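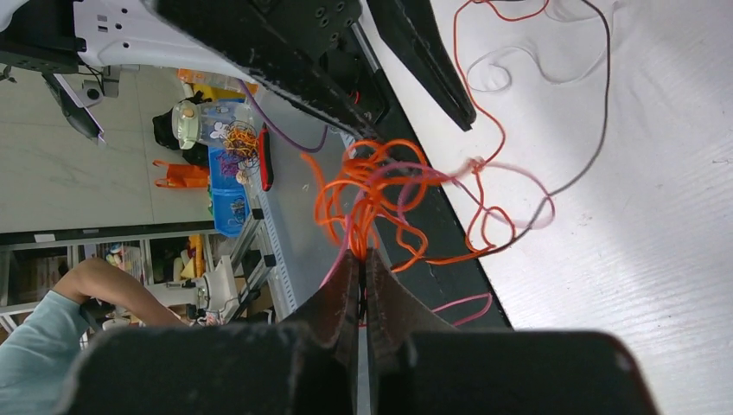
Ticket 313: Sourdough starter stalls after move to the new kitchen
Status: Solved
Board: Trelodside Home Bakers, Starter Help
Opened: 12/15/25

Problem
Moved house, brought my rye starter along (it's been going since April!) and it went flat within two feedings. A few bubbles at the edges, no rise, and a sharp smell a bit like nail polish remover. Same Virlow whole rye flour as before, same jar, same spoon even.

What I tried first
Fed it twice a day at equal weights, 20 g starter to 20 g flour and 20 g water. No change.
Swapped the lid for a cloth. No change, and it grew a skin.
Moved the jar on top of the fridge. Rose a little, then fell before I got home.

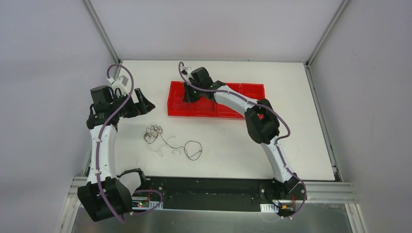 Tavares

Reply 1
Ooh, I love a sulky starter, they nearly always come back! That smell usually means it's hungry. Two questions: what is your tap water like at the new place, and how warm is the counter overnight? Please try bottled water for a couple of days and change nothing else, so we can tell what did it.

Update from poster
Bottled water in, still slow. Put a thermometer next to the jar and it was 61 F at breakfast. My old kitchen never got below 70!

Reply 2
There's your culprit, I think. Keep 20 g of starter, feed it 100 g flour and 100 g water, and stand the jar in the oven with only the light on. Check it after an hour, some ovens get too warm that way. Mine does, so I prop the door with a wooden spoon.

Update from poster
Doubled in 9 hours!! Smells like yogurt and apples again. Went back to tap water the next day and it didn't mind at all. Baked the Jundlow seeded loaf with 200 g of it and the crumb is the best I've had from this flour.

Fix
Warmer spot, bigger feedings. Water ruled out.

Still open
Does anyone keep theirs in the oven all winter, or is a proofing box worth the shelf space?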